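The Patient Business of Picking Things Up

Sobia Orakzai has a drawer in her kitchen that she calls the school supplies, and there isn't a pencil in it. There are bangles, buttons, hair clips, a thimble, a few odd keys and a tangle of necklaces that she has no plans to untangle. She has been collecting for Tilier since April, and these are the things her pupils learn on. The pupils, of course, are machines, or will be one day.

The idea is simple enough to explain over tea, which is how she explained it to me. A robot that is going to help around a house has to learn what hands do, and the way Tilier goes about it is to have people do ordinary small jobs, over and over, with a gripper held in the hand and a camera riding along on it. Every try is saved as one example. Volturard, the learning system at the other end, is fed the examples by the thousand and slowly gets a feel (if a computer can be said to have one) for how to come at a thing lying on a bed, and how wide to open.

I had pictured a laboratory, I suppose, with white coats and a painted line on the floor. The program wants the opposite. It wants bedrooms and kitchens, laundry that hasn't been put away, curtains, cushions, good light and bad. A ring on a bare white table teaches one lesson. A ring on a patchwork quilt, with all those blues and scrolls and flowers around it, teaches a much harder one — and most of us, after all, live closer to the quilt.

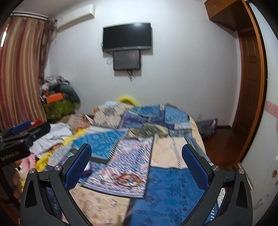
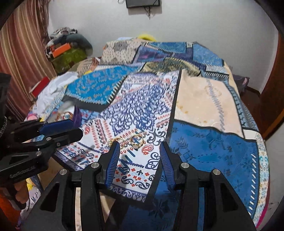
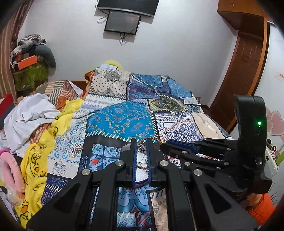

Jewelry is her favorite, though she admits it's slow going. A bracelet on a cord never lies the same way twice, and a thin ring gives the fingers hardly anything to close on. When she started she would hold her breath for each one and then have to stop and shake out her shoulders. Now she talks to herself under her breath, a sort of running grumble, and finds it goes better that way. Her target for a session is 50 good examples, and her best stretch so far came to 109 before her wrist told her to quit.

What counts as good surprised me. I had assumed the fumbles were thrown out, but a fumble that gets put right is kept and even prized. The people at Bukhari, who go through the recordings and sort them, send back notes that read rather like a piano teacher's: approach more slowly, don't hover, let the fingers open all the way before the next one. Sobia keeps the notes in a folder and was kind enough to let me leaf through it. One page just says "lovely" and she is quite proud of it.

She had turned in 856 examples when we spoke, and was hoping to add another 200 before the next round of training. She also had firm opinions about fabric. Plain sheets bore her. Fleece is a menace, she says, because it grabs at everything, and anything with a fold in it will swallow a ring just as you reach for it. She moves the quilt about between tries so that no two look quite alike, a habit she picked up from the handbook, a cheerful little thing put out by Stinine with far too many arrows in it.

I asked if I might have a go, and she handed the gripper over without a word of warning. It's an odd feeling, like eating with someone else's chopsticks! You know perfectly well where the thing is and how you'd pick it up with your own two fingers, and then you have to think your way through every bit of it, the tilt and the squeeze and the lift. I went after a button and chased it clear across the cover. My second try was a little better, and on the third I had it, and I'm afraid I cheered.

Sobia saved all three, and then she put the button back and told me to go a bit slower.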